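Teaching a two-arm setup to fold box flaps: keep the demos where I fumbled, or throw them out?

Posted by Bronwyn Tapsell in Robots at Work and at Home

Hello everyone, and thank you in advance for reading all of this, I know I go on a bit! I help run a small packing bench at Geddes, and since December we have been trying to teach a two-arm robot to open and close cardboard boxes. We do it by remote control. I hold a pair of hand controllers, the arms copy me, and everything gets saved as one demonstration. Then we train on the whole pile overnight and see what we've got in the morning.

My trouble is with the flaps. I am fine at moving the arms to the box, but when it comes to pinching the edge of a flap I miss, back off, try again, and sometimes it takes me 3 goes. My coworker says every one of those has to be deleted or the robot will learn to be clumsy like me. That would leave us with hardly anything, and it would break my heart a little, as I've given up a lot of lunch hours for this.

The other thing is the wrist view. I've started steering by it, and I wonder if that's a bad habit. It looks like this when I come down over the cloth with the fingers wide open:

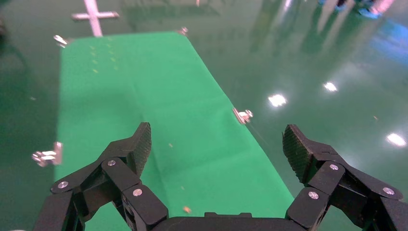 Wrist view over the green cloth, fingers open

You get a lovely look at the two grip pads and what's between them, but I lose all sense of where the rest of the arm has gone. Do people drive from the wrist, from the head camera, or just stand there and look with their own eyes?

Dariusz Gajewski

Please don't delete them all! I did that with my first batch and regretted it for weeks. A miss followed by a calm second try is worth having, as the robot is going to miss too and it needs to have seen what to do next. What I do throw out is the stuff where I dithered. If you hovered there for 8 seconds wondering which button was which, the robot will learn to hover. Trim it if your software lets you cut the ends off, or drop the whole run if the dithering is in the middle.

So my own sorting goes like this. Missed, backed off, went in again and got it: keep. Missed and shoved the box halfway across the table: out. Got it the first time but by some strange route with the elbow up in the air: also out, and those are the ones people forget, since the result looks fine.

For driving, use whatever view the robot itself will have. If you stand beside the table and peek around the side of the box, you are using something the robot can't see, and your demos will make no sense to it. I switch between the head view and the wrist view all the time. Head view for getting there, wrist view for the last little bit.

Hope that helps, and say hello to the lunch hours from me.

Nikola Krajewska

we just used Skero and it was ok. make sure controllers are charged

Lucinda Villanueva

I agree with nearly everything Dariusz wrote, so I'll only add what I've picked up about flaps, which have been my whole life at Lallarach for longer than I'd like to admit (my husband has stopped asking how the boxes are).

Cardboard gets tired. The flap you fold on the first run of the day is stiff, and after an afternoon of pinching, the edges go ragged and soft and bend wherever they please. I used to swap in a fresh box the minute it looked shabby. Now I keep the old ones in the mix on purpose, so the robot sees both kinds. The one we use most has torn, frayed edges on its side flaps and the foam inserts still in it, and I've become rather fond of it. In the head view, the right gripper has the top edge of the back flap and is holding it upright, while the left one stays open and out of the way:

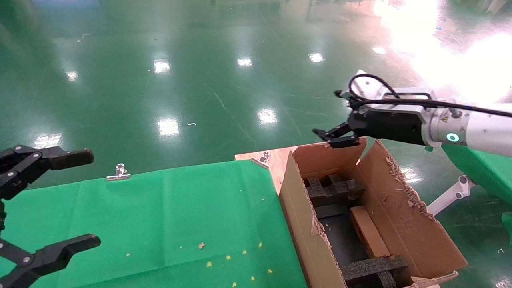

How I do a flap, step by step

Bring the gripper in high, already open, and stop for a breath before you go down. Come down so that one finger is on each side of the cardboard. Close slowly. Then lift a tiny bit before you swing the flap, and you'll feel very quickly whether you have it or not.

Park the other arm in the same spot each time. I was letting mine drift all over, and the trained robot started waving its spare arm about like it was conducting a band.

Do 5 runs, then put the controllers down and have a drink of water. My sixth is always sloppy. And move the box a little between runs, turn it a bit too, or you'll end up with a robot that can only fold flaps in one exact place.

About your coworker, you could train once with the second tries left in and once without, and try both on the same box. That settled it at our place. Write back and tell us which one does better, I'd love to know!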